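June 21, 2020

Desk day, finally

Right. Quick one because dinner's on and I said I'd write this up before I forget what I did.

The back room has been a dumping ground since February. Post, paint tins, the Ornine lamp with no bulb, a bag of bags. Couldn't face it. Then the new tabletop turned up from Traswood on the van and had nowhere to go so that was that, I had to.

Took everything out first. All of it, onto the landing. Would not recommend if you need the loo in a hurry. Hoovered, wiped the skirting, found 34p and a key that fits nothing in this house.

The wall

Was a sort of tired mustard. Two coats of off-white from the Cárdenas place by the station, the matt one. First coat looked terrible, streaks everywhere, went and had a sulk and a sandwich. Second coat fine. 

The top

White, plain, no grain, no fancy edge. I went back and forth for ages between this and the oak one from Prenon, which was 599 and lovely and I'd have spent my life putting coasters on it. This was 400. Delivery extra, plus the paint and rollers, so 492 all in by the time I'd finished. Still under what I'd put aside so I'm calling it a win.

It's so much brighter in there now. Pale wall, pale table, you can hardly see where one stops and the other starts. A few scuffs on it already, I know, I know. I tried a damp cloth and then a bit of bicarb, and am leaving it at that.
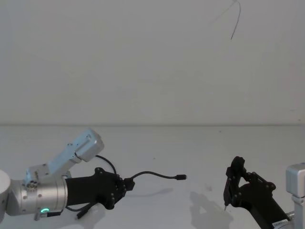

What's going back in

Not much!! That's the rule. So far:

The lamp, once I get a bulb (small screw, keep buying the wrong one).
One pot for pens. One.
The big scissors, which live in there and must not go to the kitchen again.
A tray for post, emptied when it's full, not six months after.

Everything else from the landing is in three piles, keep, charity, and don't know. The don't know pile is teh biggest obviously. Going to give it a week and whatever I haven't gone digging for can go in the car.

Still to do: a blind, as the sun comes straight in after lunch and bounces off all that white. And a chair that doesnt squeak. Somebody asked last time what rollers I use, just the cheap foam ones, I bin them after.

Timer's going, potatoes. More when the blind's up.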